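Section 4: Installing and Leveling the Birness Countertop Dishwasher

4.1 Before you start

Read this section through once before moving the appliance. Two people are needed to lift it. The empty weight is 44 pounds.

You will need:
Adjustable wrench
Spirit level
Bucket and dry cloth
Faucet adapter (supplied in the Loncombe accessory bag)

CAUTION: Do not connect the power cord until step 9 of 4.3 is complete.

4.2 Choosing a location

The surface must be flat and rigid and must extend past all four feet of the appliance. Leave a gap of 2 inches behind the cabinet for the hoses. The door opens downward and needs clear space in front.

Do not place the appliance on a folding table, a glass shelf, or a cooktop. Remove any cloth, mat, or shelf liner from under the feet. Soft material lets the cabinet creep during the drain cycle and gives a false reading on the level.
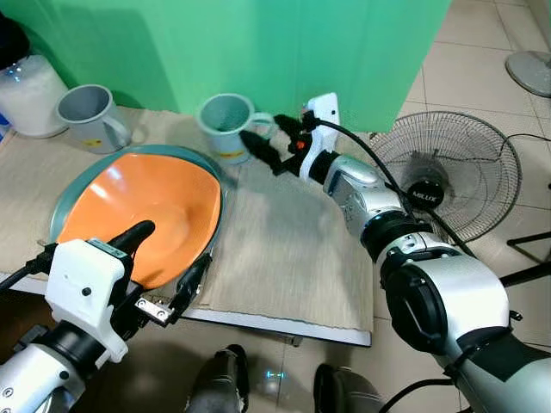

The inlet hose reaches 5 feet from the rear panel. Do not splice or extend it. If the faucet is farther away, order the long hose kit, part 677, and fit it in place of the original.

4.3 Connecting the water supply and drain

1. Unscrew the aerator from the faucet. Keep the old washer.
2. Check the faucet thread. Male threads take the short adapter; female threads take the adapter with the brass collar.
3. Place the new washer in the adapter and tighten by hand, then a quarter turn with the wrench.
4. Push the hose coupling up onto the adapter until the ring clicks.
5. Open the cold tap slowly. Check for drips at the adapter and at the rear panel.
6. Close the tap. If the rear panel drips, remove the hose and reseat the washer.
7. Lay the drain hose in the sink with the end above the water line. Secure it with the clip.
8. Place the level on top of the cabinet, side to side and then front to back. Turn the front feet until the bubble is centered.
9. Tighten the locknut on each foot.
10. Plug the cord into a grounded outlet.

NOTE: Water hardness over 300 ppm requires the Cestetti softener cartridge. See Section 7 for the dial settings.

4.4 First run

Run the Rinse program once with the racks empty and no detergent. The program heats the water at full power. Do not share the outlet with a kettle or toaster. Models with the Ní Bhriain control board show a steady green light when the program ends. Earlier boards sound two short tones.

Drain faults during the first run usually come from a kinked hose. Switch off, straighten the hose, and start the program again.

Replace the inlet filter after 2,000 hours of operation or when code F3 appears, whichever comes first.

Section revised November. Technical editor: Kausar Pirzada.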